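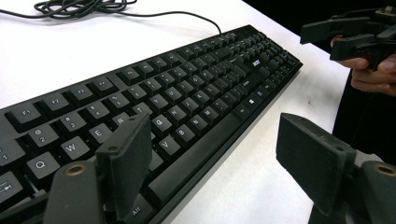
Black keyboard on the white table, with its cable bunched up behind.

Welcome to the keyboard page! Veronika Frei and I have been sorting through the spare desk kit at Trurkdale since February, and I'm having far too much fun with it. I do love a proper full-size board – number pad, long space bar, the lot. The white lettering on dark keys is so easy to read, and there's a good wide Enter key for those of us who thump it at the end of every sentence.

Gebhard Aebischer prefers something smaller, but I'm working on him. Show me a compact one with a proper Scroll Lock and I might listen!
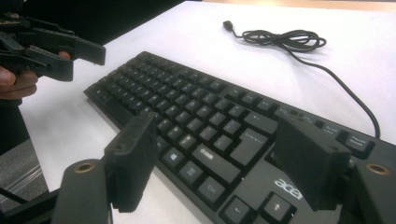

Acer keyboard, looking towards F12, Scroll Lock and Pause Break – lovely low keys on this one.

More desk bits to come on Wednesday, mice included.

Filed under: Desk & Office, Keyboards

Contact | © Trurkdale Gallery | Back to top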